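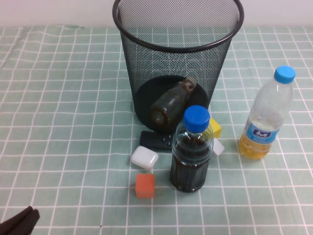
**September, 14:00. Kamholm dye bench**

Second soak of the Achari madder lot was begun at 9:40 and drained at noon. Bath volume and alum ratio were unchanged from the previous entry. Skein 33 took the color unevenly near the tie and is to be set aside for overdyeing.

Murali Thevar reports that the rinse water tested harder than on Sunday. The reading has been entered in the water log. Chalk is to be left out of the next bath until a second reading is available.

Stock: 1,723 g of ground root remaining, Zaseo order not yet received.

Open items:

- Retie skeins with 2 loose figure-eights
- Harish Kulkarni to confirm the mordant weight for the Drurkano wool
- Lightfastness strips remain in the south window until the next entry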